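Sirier gripper fingers vs the Girnholm ones for cloth

tdeckard_lab
Posted in: End effectors

Does anyone have hours on both the Sirier soft fingers and the Girnholm slotted fingers for handling fabric? We are picking a hand-held gripper for recording folding demos and then moving the same fingers onto an arm. Budget is 3000 for the pair including cameras. The Biltbridge controller is already bought so whatever we get has to talk to that.

Main thing I care about is picking up one layer of a thin towel without grabbing the one under it.

millrace
I have used both. Sirier grips harder but the tips are fat, and on thin cotton they take two layers more often than one. Girnholm tips are thinner and flex at the cutout. I would go Girnholm for towels and Sirier for anything with weight, like jeans.

oldservo
Disagree with millrace on the tips. The layer problem is mostly approach angle. If you come in at 20 degrees off the surface either finger will get one layer. Straight down, both of them fail.

millrace
At 20 degrees the palm hits the table on the Sirier. I tried it. You need a raised surface or you lose the angle.
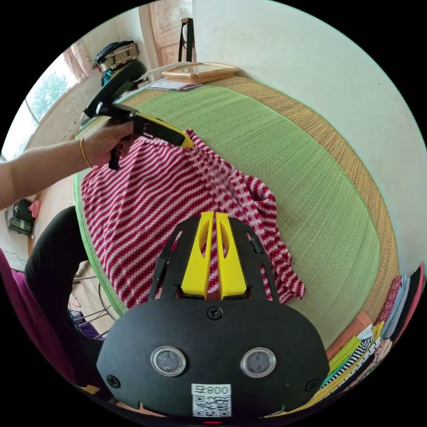
kpw_grips
I ran a two-handed comparison in July on the one surface I had that was not a hard bench, and I came out closer to oldservo. Stiffness under the cloth changed my results more than the fingers did. I was using a striped cloth on a woven mat, and a cloth that is already bunched up is much easier to pinch than a flat one, so if you test with it crumpled like mine you will think every finger is good. Flatten it before each try or your numbers mean nothing. My other note is about stripes – they make it easy to see in the video which way the fabric got pulled, and I would not go back to plain white.

tdeckard_lab
That helps. What lens did you end up with? I was looking at the Requena wide one but the edges worry me.

kpw_grips
Fisheye. The edges bend a lot, but I can keep both hands in view when I work close, and that matters more to me. With the narrower lens I kept losing the left hand whenever I reached across to a corner.

oldservo
The bending is a calibration job. Do it once per unit and label the units. We mixed up 2 of ours and lost an afternoon of recordings before somebody checked which file went with which camera.

rj_pneu
Going to be the odd one out here. For single layers I would skip fingers and use a small suction cup. Faster cycle, no angle to worry about.

millrace
On a towel? Air goes straight through terry cloth. Suction is fine for coated fabric and that is the end of it.

rj_pneu
Works on our shirts. I have not tried terry, so fair enough.

tdeckard_lab
Suction is out for us anyway, we want the demo tool and the robot tool to be the same shape. Any trouble with the Biltbridge and the Girnholm fingers?

millrace
Only the close command. Default speed is too fast and it flicks the cloth away before the tips meet. Drop it to 10 percent and work up from there.

tdeckard_lab
OK. Ordering one set of Girnholm first and will test on a mat and on the bench, flat cloth both times. I will post the counts in this thread when I have them.

oldservo
Write down the angle too.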